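Komeck Hand Grinder and Filter Set
Section 5: Preparing and Measuring the Beans

Read this section before you grind coffee for the first time. The grinder must be assembled as shown in Section 4, with the crank removed and the lid open.

What you need
A cup or jar for the beans
A small dish and a teaspoon
A mug
A flat, dry worktop
Kitchen scales (not supplied)

Setting out

1. Wipe the worktop and dry it. Stray beans are easier to find on a plain, light surface.
2. Put the empty cup on the scales and set the display to zero.
3. Fill the cup with whole roasted beans. Stop just below the rim if you are going to carry it.
4. Put the cup back on the worktop, on a saucer if you have one. The saucer catches any beans that fall when you spoon them out.
5. Place the dish beside the cup and rest the teaspoon in it.
6. Stand the mug on the other side, away from the edge. 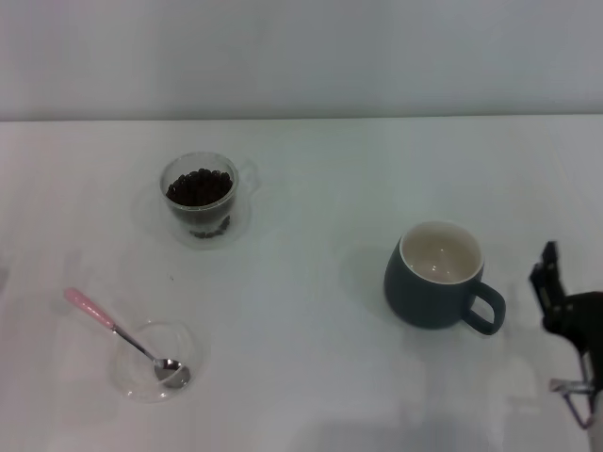 Fig. 5. Beans in a glass cup and saucer, with teaspoon, glass bowl and mug.

Measuring

7. Move the dish to the scales, take out the spoon and set the display to zero.
8. Spoon beans into the dish until you have the amount you need. For a single mug, start with around 15 g and adjust to taste.
9. Check the beans for small stones or sticks and remove them.
10. Tip the beans into the grinder. Do not fill above the line marked inside the hopper. The hopper holds up to 70 g.
11. Close the lid and fit the crank. Continue with Section 6.

Note: Use a dry spoon. Damp beans stick to the burrs and the grinder will need to be taken apart for cleaning (see Section 9).

Note: Return unused beans to an airtight container. Do not leave them in the hopper overnight.

CAUTION: Use whole roasted coffee beans only. Green beans, sugar, spices and flavoured beans with a coating will damage the burrs and are not covered by the guarantee.

CAUTION: Do not pour boiling water into a cold glass cup unless the maker states that it is heatproof.

Spare hoppers and lids can be ordered from Erari under part number 152.

Revised September 4, 2018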